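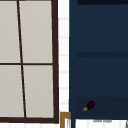
Telma Bravo asked under my last post whether the simulated kitchen had changed anybody's job, or whether it was only a nicer way to waste a GPU. Fair question, and the reply got too long for the comment box.

Home Posts Archive Tags About

Short version: yes, it changed two jobs, and one of them is mine.

Gedwood makes prepared meals. The plan is to have arms sort produce and clear dishes in the test kitchen, with Trollum as the control software. Every task is set up in a rendered kitchen first. A task there is a small thing: an eggplant on the bottom shelf of a navy cabinet, a start pose, a success condition. I used to write the work instructions for people. Now I write success conditions, and they have to be far stricter. "Put it away" is enough for Edvin Nygård. The checker wants a region, a tolerance and a timeout.

Before we had the simulator, a layout change meant 2 days of taping floors and moving racks. We now run 290 trials overnight and read the log in the morning. The log is where the new work is. Somebody has to decide whether a failure came from the grip, the planner or a badly placed object, and the people best at it are the line staff, who have handled the real thing for years.

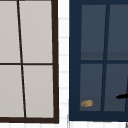 Trollum test kitchen, November

Aliki Manolakis moved from the line to trial review this month. She got 20 hours of training, which was too little, and the same pay grade, which I think is wrong. Her notes are better than mine. She flagged that our small items sit too close to cabinet edges, and 7 task files were rewritten on that basis.

The sink tasks are still the weak area. A plate lying in the basin with two items on it gives the planner a lip to clear, sloping walls to avoid, and contents that can roll. Staff tip and scrape in one motion. We have split that motion into separate steps, and the handoffs between them are where most trials fail.

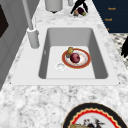 Open items

- Pay grade for trial review. Raised with Athina Panagiotou, no answer yet.
- Who may stop an overnight run. At present only engineering can, and I want reviewers to have it too.
- Sink tasks stay manual until the handoff failures come down.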